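Orkwood Bedding Notes: Frequently Asked Questions

By Normand Turcotte
Last updated Jul 18, 2024

I get the same questions about sheets, pillows and pillowcases over and over, and most of them start with something printed on a package. My answers are below. I don't sell bedding and I don't take free bedding. If you're hoping to hear that the expensive set will change your life, there are plenty of other websites.

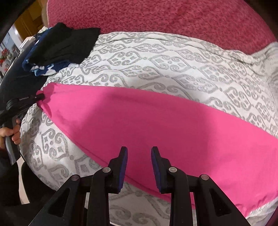
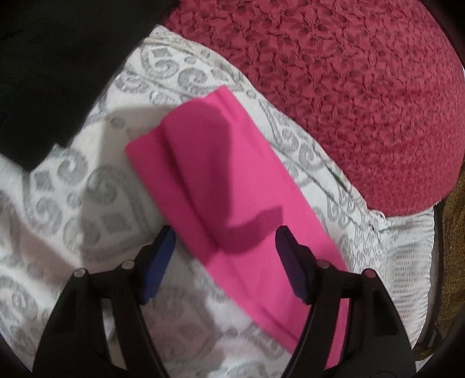
Does a higher thread count mean a better sheet?
Up to a point, and then it mostly means a better paid copywriter. Thread count is the number of threads running both ways in a square inch of fabric. A plain cotton sheet somewhere in the low hundreds can be excellent. Once the number climbs very high, somebody has usually counted the thin strands twisted together in each yarn as if they were separate threads. You can't check this in the store, and you certainly can't check it from a photo. Look at the bright pink cloth in the pictures: you get a color and some idea of how it lies, and that's where the information stops. Fiber, weave and weight are what I'd want to know, and they're the three things a product page likes to put at the very bottom. If a seller gives you a huge thread count and won't tell you the fiber, close the page.

What about Egyptian cotton?
It's a place, first of all. Cotton grown in Egypt can have very long fibers, and long fibers make a smooth, strong yarn. It can also be ordinary. The words on the front of the bag don't tell you which one you've got, or how much of it is in there. Turn the package over and read the fiber content. I've seen "Egyptian cotton feel" on a set that was mostly polyester, and I suppose polyester can feel any way it likes.

Percale or sateen?
Take whichever you like touching. Percale is a plain weave, one thread over and one under, and it tends to feel crisp. Sateen lets more thread float on the surface, so it's smoother and a little shiny, and it can snag or pill sooner. People argue about this as if it were politics. If you sleep hot, try percale first. If you hate wrinkles, sateen shows them a bit less, though neither one comes out of the dryer looking like the catalog.

Is satin the same thing as silk?
No, and stores do very little to clear this up. Satin is a weave and silk is a fiber. You can have silk satin, and you can have polyester satin, and the second is what you'll be looking at if the price seems friendly. Polyester satin is fine. It's slippery, it washes easily and it comes in every color. Just don't pay silk money for it.

Will a silk pillowcase fix my skin or hair?
I'd be careful with the word "fix." A smooth pillowcase rubs less than a rough one, so it's believable that your hair will be less tangled in the morning. Past that, I start to want evidence, and what I'm generally given is a picture of a woman asleep in full makeup. Claims about wrinkles especially get bigger as the price goes up. If you like how silk feels and can live with washing it gently, buy one. If you're buying it as medicine, talk to a skin doctor before you talk to a pillowcase company.

I keep seeing ads for the Wevari cooling pillowcase. Does it work?
I paid for one and slept on it for 28 nights. It felt cool for the first few minutes, as any smooth fabric does when you first put your face on it. By the time I'd turned over twice it was the temperature of my head. I have nothing against the thing as a pillowcase. The seams held and it washed well. But "stays cool all night" is what the package says, and on my bed, in my house, it didn't. Your house may be different. The open window helped more.

And the Kirka pillow with the 138 air channels?
I haven't cut one open, so I'll have to take the 138 on faith. What I can tell you is that the pillow was comfortable, a little too tall for me, and no airier than the plain foam one it replaced. Air channels only do something if air can move through them, and my head was on top of them. When I wrote to ask how the cooling had been measured, I got back a very nice letter about their passion for sleep.

How often should I really replace a pillow?
The people who tell you every year or two are very often the people who sell pillows. There isn't one right answer. Fold the pillow in half and let go. If a fiber pillow just lies there folded, the filling has given up. This test doesn't mean much for solid foam, and down pillows are slow to come back even when they're fine, so use your neck as a second opinion. Lumps, a smell that survives washing, or waking up sore for a couple of weeks are all good reasons to replace it. A date on a calendar isn't.

Isn't half the weight of an old pillow dust mites?
I've been hearing that one for years, with a different fraction each time, and I have never been able to follow it back to a study that says so. Dust mites are real, and people who are allergic to them have a real problem. A zippered cover with a tight weave and a weekly hot wash are the usual advice, and they cost little. The scary fraction is there to sell you a new pillow.

Do I need a pillow protector as well as a pillowcase?
This is one of the few extras I'd defend. A plain zippered cotton protector keeps sweat and face cream out of the pillow, and it costs less than the pillow does. Skip anything described as "antimicrobial" unless the seller can tell you what the treatment is and how many washes it lasts. I asked three sellers. One answered, and the answer was "many."

Can I wash a bright color with white bedding?
Not the first few times. Strong pinks, reds and dark blues are the usual troublemakers. "Colorfast" on a tag is a hopeful word, and I test it anyway: wet a hidden corner, press it with a white paper towel, and see what comes off. If the towel stays clean, I'd still run the first wash separately. I've read all the tricks for setting dye at home with salt or vinegar. Modern dyes are set at the factory, or they aren't, and a splash from your salad cupboard won't change much. Color-catcher sheets do pick up some loose dye. They can't pick up all of it, as a set of my formerly white towels will show you.

What temperature should I use?
Read the care tag, which is dull advice and nearly always right. For everyday cotton sheets I wash warm, 40 degrees if your machine is marked in Celsius. Hot water is worth it after someone has been sick, or for mite allergies, if the fabric can take it. Cold does well enough for lightly used sets and is kinder to bright colors.

Should I use fabric softener on sheets?
I wouldn't. Softener works by leaving a coating on the fabric. That's pleasant to touch, and it also makes cotton worse at soaking up sweat. If your sheets feel stiff, try using less detergent before you add another bottle of something. Most people pour in far too much, and the lines inside the cap are no help because you can hardly see them.

My sheets say "100 percent natural." Natural what?
Exactly the right question to send the company. Bamboo is the usual example. The plant is natural enough, but most soft bamboo fabric is rayon or viscose, made by dissolving the plant in chemicals and spinning new fiber out of it. It can be a lovely sheet. It's about as close to a stick of bamboo as a newspaper is to a pine tree. Look for the actual fiber name on the sewn-in label.

Are the Ruchti "hotel grade" sheets what hotels use?
Some hotel somewhere may use them. "Hotel grade" has no fixed meaning that I've been able to find, and hotels range from wonderful to the place I stayed last December, where the top sheet was too short for the bed. Many hotels buy cotton and polyester blends that can stand up to constant hot washing. They choose them for durability and drying time, and you may not want either one on your face. The Ruchti set is a decent plain sheet with a gold sticker on the bag. Wait for a sale.

Do reviews help?
A little. I skip the five-star ones written in the first week, when every sheet in the world is wonderful. The useful reviews come from people who mention washing. Search the page for "pill," "shrink" and "corner," read those, and pay attention to the dates. If a few hundred people all loved a pillow on the same afternoon, draw your own conclusions.

How many sets does one bed need?
Two. One on the bed and one clean. A third is handy if you have small kids or a dog that gets up there. The stores would like you to have a summer set, a winter set and something for guests, and if you have the closet space, go ahead.

Can I send you a question or a product?
Questions, yes, through the form at the bottom of the page. I read all of them and I'm slow. Please include the fiber content from the label if you're asking about something you already own. Products, no. If I want to try something I'll buy it, and if it comes with a lifetime guarantee, tell me first whether anyone you know has managed to use it.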